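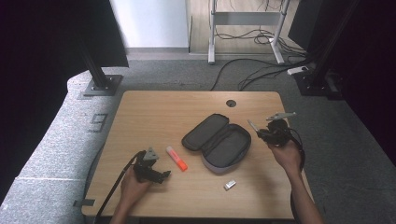

How to check and set up the handheld gripper pair before a session

These notes are for the people who use the small table station at Proltdale. I wrote them first for myself, because after a long break I always forgot the order. Later Hongjun Dong asked me to put them on the page, so now they are a little longer. The whole check takes 15 minutes when nothing is wrong.

What you need: a lint-free cloth, a small hex key, a roll of black tape, and some light objects for the test. I like to use a zippered pencil case, a highlighter and an eraser. They are different enough in size and thickness that a bad fingertip shows itself quickly.

1. Cables

Begin with both grippers disconnected. Pass each cable slowly through your fingers from the connector to the handle and feel for flat places or sharp bends. The part near the handle gets tired first. If you find a soft spot there, put a label on the cable and take the spare.

Connect the left gripper, then the right. The left cable should go over the near left side of the table and down. The right cable should run back along your forearm with a loose loop. Do not pull this loop tight to make it look tidy. You must be able to reach the far side of the table and the cable should still hang a little.

The grommet hole in the tabletop is not used for the gripper cables. We tried it in July and the right hand was always stopped in the middle of a movement.

2. Marker plates

Each gripper has a gray triangular plate on top. Wipe it with the dry cloth, no alcohol. Then hold the handle in one hand and try to turn the plate gently with the other. It must not move. If it moves even slightly, tighten the screw under it with the hex key, a quarter turn at a time, and repeat the calibration in step 4. A loose plate gives positions that look correct at rest and wrong in motion, so it is easy to miss.

3. Fingertips

Close each gripper fully and look at the gap from the side. The two tips should meet along their whole length. If they meet only at the point, take off the tips, clean the seats and mount them again. We change the tips after 30 hours of use, also when they still look good.

With the software from Riten you can read the opening value on the screen. Fully closed should give 0, and our pair gives roughly 36 when it is fully open. A lower value usually means that some dirt is in the slide.

4. Calibration

Stand at the table in your working position. Hold both grippers above the tabletop with the plates up and start the calibration from the menu. Then move each hand slowly through 11 positions, as the program shows them. Keep your wrists relaxed. If the program loses one plate, check first that your other arm is not covering it - this is the most common mistake with new people.

5. Test with objects

Open the pencil case and lay it flat near the middle of the table. Put the highlighter on the left of it and the eraser close to the front edge. Now do this without hurry:

Pick up the highlighter with the left gripper and put it in the case.
Pick up the eraser with the right gripper and put it next to it.
Hold the case with one gripper and pull the zipper with the other.

The zipper is the difficult one. If the puller slips out two times, go back to step 3 and clean the tips again. A new pair of tips may also need some practice before it grips well.

6. After the session

Disconnect at the connector, never by the cable. Coil both cables in big loops and hang the grippers with the plates facing out. Also look at the tape marks on the floor, and when a corner comes up, replace the piece in the same place.

The spare cable and the spare tips are in the Salcedo box on the lower shelf. When you take the last pair, please write it on the list, as the new ones come from Pedemham and the delivery is slow.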